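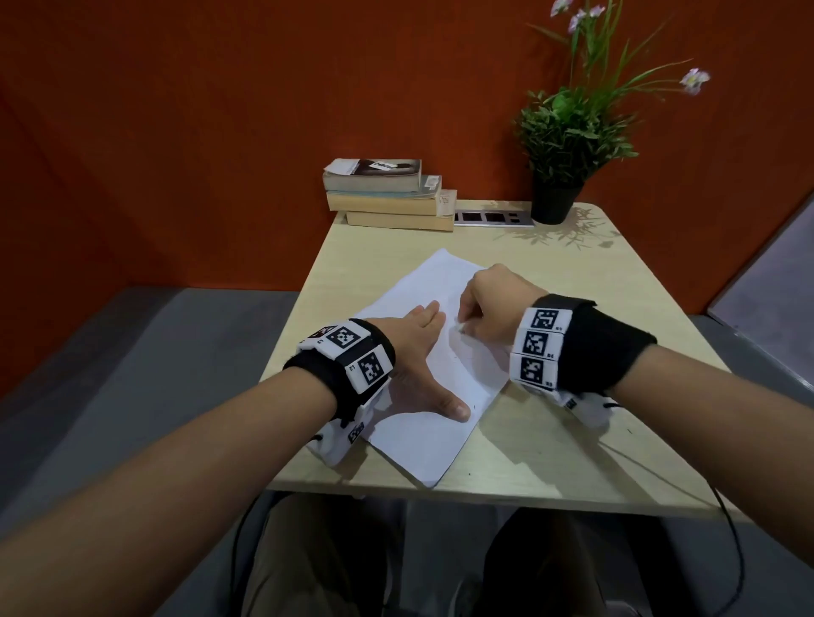

**종이를 테이프로 꼭 고정해야 합니까?**

종이 한 장에 짧게 쓰거나 그리는 정도라면 반대쪽 손으로 눌러 두는 것으로 충분합니다. 테이프는 자를 대고 긴 선을 그을 때 꺼내십시오.

## 4. 작은 탁자에서 쓰기와 그리기

Skurnico 보조 탁자의 포장 상자에는 "어떤 자세에서도 편안한 필기"라고 적혀 있습니다. 그대로 믿지는 마십시오. 상판이 작아서 팔꿈치까지 올려놓을 자리가 나오지 않고, 자세에 따라 편할 수도 불편할 수도 있습니다.

### 4.1 준비

1. 탁자를 벽 쪽으로 붙입니다. 손에 힘을 줄 때 뒤로 밀리는 것을 어느 정도 막아 줍니다.
2. 상판을 마른 천으로 닦습니다. 모래알 하나만 있어도 연필 끝이 걸립니다.
3. 네 다리가 모두 바닥에 닿는지 모서리를 눌러 확인합니다. 흔들리면 3장의 수평 조절로 돌아갑니다.

> **참고:** 별매품인 Karras 필기 매트(품번 3682)는 급히 살 필요가 없습니다. 잡지 한 권을 깔아도 비슷합니다. 설명서 검토를 맡은 Tuulikki Riihimäki는 둘을 번갈아 써 보고 차이를 모르겠다고 적었습니다.

### 4.2 종이 놓기

1. 종이를 비스듬히 놓습니다. 오른손잡이는 아래쪽이 왼쪽으로, 위쪽이 오른쪽으로 가게 돌립니다. 왼손잡이는 반대로 합니다.
2. 각도는 18도 안팎에서 시작해 손목이 꺾이지 않을 때까지 조금씩 바꿉니다. 정답이라고 내세우는 각도는 많지만 근거를 댄 것은 아직 보지 못했습니다.
3. 쓰지 않는 손을 펴서 종이 위에 얹고 가볍게 누릅니다.
4. 구겨지거나 접힌 부분은 쓰기 전에 손바닥으로 폅니다. 완전히 펴지지는 않으니 그 자리를 피해서 쓰십시오.

### 4.3 쓰기

1. 연필은 느슨하게 쥡니다. 손가락 마디가 하얗게 되면 너무 세게 쥔 것입니다.
2. 줄이 내려가면 손을 끌어내리지 말고 종이를 위로 밀어 올립니다.
3. 19분쯤 쓰고 나면 손을 놓고 어깨를 폅니다. 더 자주 쉬어도 됩니다.

**주의**

- 상판에 체중을 싣지 마십시오. 표시 하중은 물건을 가만히 올려놓았을 때의 값입니다.
- 종이 한 장만 깔고 볼펜을 세게 누르면 상판에 자국이 남을 수 있습니다. "긁힘 방지" 표시가 있어도 마찬가지입니다.
- 지우개 가루는 입으로 불지 말고 솔로 쓸어 냅니다.

연필 자국이 상판에 묻었을 때는 5장 2항을 보십시오.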